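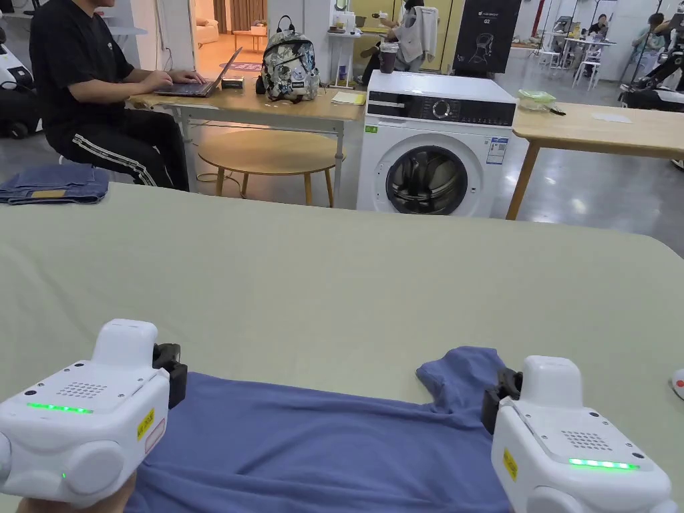

Reviewers at Brultance asked that the segmentation tool stop splitting an episode each time a sleeve is released and gripped again, and version 2 of Toltent makes that change.

Toltent: episode segmentation for garment handling

Toltent reads recordings made with hand-held grippers and divides them into labeled steps. It is maintained by Miltomero and supplies training data to the Lại folding policy.

Contents
The current release holds 2425 episodes of shirts and trousers, with 23 step labels. Each episode includes head video, jaw opening for the left and right grippers, and a step file.

Usage
Run toltent split on a folder of episodes. The option --min-gap sets the shortest pause, in seconds, that may end a step; the default is 2.

Known limits
Jaw signals alone do not separate smoothing from a light grip — the video model decides these cases, and some 5 percent of them remain marked "uncertain." Users should filter on that field before training.

Changes to the label list are recorded in LABELS.txt.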